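From: Javiera Olivares
To: Lucero House residents list
Date: November 8, 2024
Subject: Re: Ground floor lounge, furniture and cushions

Hello all,

Thanks to Nahuel for setting it out clearly. I've left his message in below and answered it in pieces, as there were several separate questions in it.

Nahuel Ulloa wrote:

> Dear neighbours,
>
> The lounge is getting hard to use. I went down on Tuesday evening to
> read and spent the first ten minutes moving things. I have four
> points and would like an answer to each before we spend any more of
> the room fund, which Lorena tells me stands at 232 pounds.
>
> 1. The big brown round seat. Is it staying where it is? It takes up
> a lot of the floor and I was under the impression we agreed in April
> to have it against a wall.

We did talk about it in April, but if you look back at the notes what we agreed was to try it against the wall, and Oriana and I did try it. The back is thick and round, so it touches the wall at one point and leaves a useless gap on each side where things fall down. It also put your head right beside the radiator. We moved it out again after a fortnight and I should have told the list at the time. Sorry about that.

I would keep it. It is the only seat in the building that my mother will sit in for more than half an hour, and the cover is holding up well for something that was given to us. It wants brushing with a soft brush, always in the same direction. Please don't use a wet cloth on it. Santino did that on one patch when the tea went over and it dried stiff, and it took a good deal of brushing to bring it back.

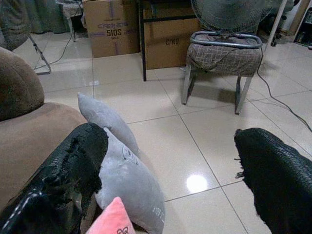
What I would change is the angle. If it is turned a quarter towards the window then there is a clear way through from the door, and whoever is sitting in it isn't looking straight at people coming in. Two of us can do that without lifting. Put a folded blanket under the front first and slide it, as the tiles will show a scratch and the grout lines catch the edge if you drag it bare. I am free most mornings next week if somebody would like to be the other person.

> 2. Cushions. There seem to be more every month and they end up on
> the floor. Could we set a limit, and could people who brought one
> say so?

I would be happy with a limit. My suggestion is 3 for the round seat and one for each of the other chairs, with anything beyond that going back upstairs or to the charity shop on Andbridge Road. Lorena has already offered to run a bag over there in the car.

On whose is whose, the pink one with QQ on it has been asked after twice now. If it is yours please reply to me and not to the whole list. The larger of the light grey ones has some printing on it which has nearly gone, so I assume it has been through the machine a good many times already. I don't think it will mind another go. Covers that come off can be washed at thirty and hung over the banister. Ones that don't come off should be wiped and left on their edge to air, and turned over after a few hours. Please don't put them through the tumble dryer in the basement. The last one came out with the filling all in one corner and I never got it straight again.

> 3. The boxes at the far end. They have been there since the move.
> I have no objection to storage but a lounge is not a store room.
> What is in them and who is dealing with it?

Fair question, and I had to go and ask. One is Oriana's. She says it is mostly kitchen things she has no cupboard for until the shelves go up in her flat, and those are waiting on a man from Fangate who has put her off twice. The other came from the old meeting room and has the spare curtains and, I think, the extension leads. I have not had it open. I'll do it this weekend, and anything that belongs to the building can go in the hall cupboard once the paint tins are out of there.

Oriana has asked for two more weeks. I said I thought people would be fine with that, but it is for the list to say.

In the meantime, please don't stack anything on top of them. The cardboard is ordinary cardboard and at least one of them has had a long life before it got to us.
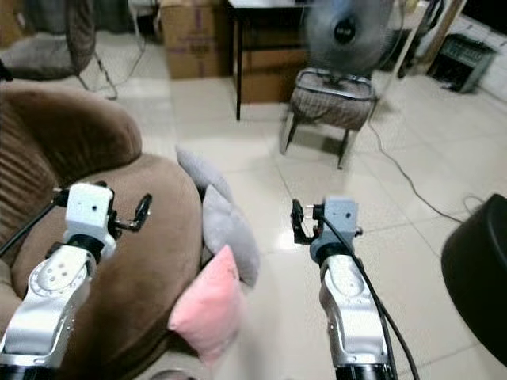

Seating is where I would put the money, if we put it anywhere. Farkix quoted us 713 for a pair of upright armchairs, delivered, and that is three times what we have, so I think we can drop it. There is enough to sit on already if we arrange it properly. The woven round chair on its thin metal stand, over in the far corner, hardly gets used, and the reason is plain when you try it: it is set too far back to talk to anyone and there is no light to read by. Bring it forward so it faces the big brown one at a slight angle, and put the standard lamp from the landing between them. That gives two people a place to sit and talk, and it costs us nothing but a bulb. The wicker should be gone over with a dry paintbrush first to get the dust out of the weave. I have a brush for it.

The stool with the checked seat can float about as it does now. It is light enough for anyone to shift and it is the right height for putting on shoes. I would only ask that it goes back off the walkway at night, as Nahuel's knee and I have both met it in the dark.

> 4. Cables. There is a lead across the floor by the stool. Somebody
> is going to go over on it.

Agreed, and this one I would like done first. The socket on that wall is the only one that works at that end, so everything gets run from it. What we can do is take the lead along the skirting and fix it down with clips. A strip of rubber cable cover for the bit that has to cross would be about a tenner from the hardware shop, and I will get that out of the fund unless someone objects by Monday. If the fan isn't in use, please unplug it and wind the lead up. We are well past the weather for it and it could go up to the loft until spring, if Santino can still get the hatch open.

> I would also like to say that the floor looks very well and whoever
> has been doing it should be thanked.

That is Santino, on and off, and he will be pleased. He uses plain warm water with a very small drop of washing-up liquid, then goes over it again with clean water. He asks me to pass on that the spray polish somebody left in the cupboard should not be used on those tiles. It leaves them slippery, and it builds up in the joints and turns them grey.

> Regards,
> Nahuel (flat 4)

So, for the moment, what I am planning to do unless told otherwise:

Turn the brown seat towards the window, with help.
Bring the woven chair forward and fetch the lamp down.
Open the curtain box and empty it.
Buy the cable cover and clips, and fix the lead.
Get the spare cushions into a bag for Lorena by the end of next week.

The table can stay where it is for now. I know some of you would like it moved nearer the window for the jigsaw, but it is handy against that wall for putting down shopping, and if we move everything at once we won't know which change was the nuisance. Let us try the chairs first and look at the table after Christmas.

One last thing on money. The receipts from the last round came to 76 pounds and I have paid people back for all of them apart from Oriana's light bulbs, where the slip has faded and neither of us can read it. Oriana, if you can remember what you paid, just tell me and I'll go with that.

Replies to the list about the boxes and the limit on cushions, please. Anything about the QQ one to me directly.

Javiera
(flat 2, ring twice)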